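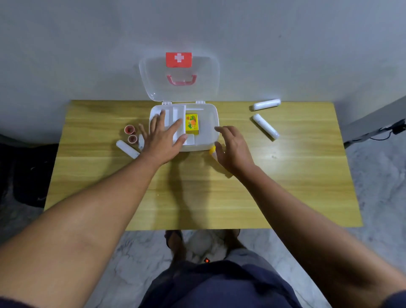
Packing task, first aid box, seen from the operator's side. Photo: Mwende Laizer

Seveck sells recorded hand work by the episode, and its starter pack for robot training holds 3000 of them. I have spent June with it, and I think the firm is pricing the wrong thing.

The box task is well chosen. Rolls and small bottles must go into a base with narrow trays on one side and an open well on the other, so a policy has to choose a place as well as a grip. Both hands matter — one can steady the base as the other reaches.

My complaint is with the labels. Each episode carries a single line of text, and 127 of ours shared the same one. Somtochukwu Ogbonna had to mark the grasps again by hand before our arm would train on them. A buyer should not be paying for that twice. Dolden charges more per episode and marks every contact. For a small lab, I would take fewer episodes from Dolden.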